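# Chapter 5: Who Gets to Stay, and Who Decides?

Think of the last time you crossed a border. Perhaps you waved a passport at a tired officer and walked on; perhaps you stood in a queue for hours with your heart thumping. Either way, you met the state face to face, and that meeting is the subject of this chapter (one of my favourites to teach!).
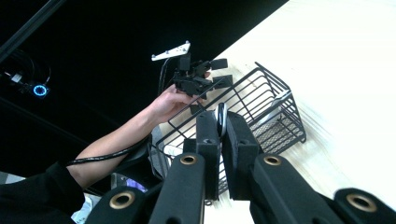
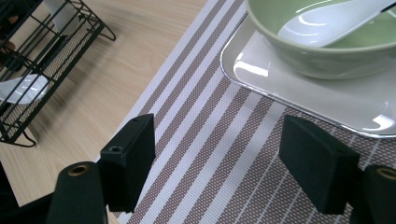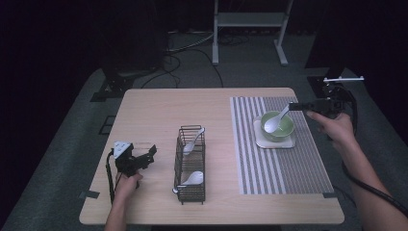 Asylum law begins with a simple promise: a person who is in danger at home may ask for safety somewhere else, and must be heard. Keeping that promise is much harder than making it, and a good deal of the work is sorting – which claims go first, which office hears them, which papers count. Take the table in the last picture, with two white spoons standing in the wire caddy and a third resting in the green bowl. Are the spoons in the caddy one group and the spoon in the bowl another, or do all three belong together? It depends on the rule you choose, and border officials face the same puzzle with families, where a grandmother may count as close kin under one rule and as a stranger under the next.

We shall follow one case all the way through. The port town of Prernley had a hearing centre built for 23 people a day, and on 8/27/20 there were 234 names on its waiting list. The town council at Sorkach, just up the coast, offered its own hall to help – and what a row that started! You will read the letters, the minutes and the angry leaflets, and I hope you will change your mind at least once.

Section 5.1 sets out the main terms. Section 5.2 turns to the Nitance ruling, which gave applicants the right to an interpreter, and to the Dijkstra test, which judges still use when they weigh one account against another.

Before you read on, write down your own answer to this: should a town be able to refuse a hearing centre? Keep the page safe, as you will need it for the debate at the end of the chapter.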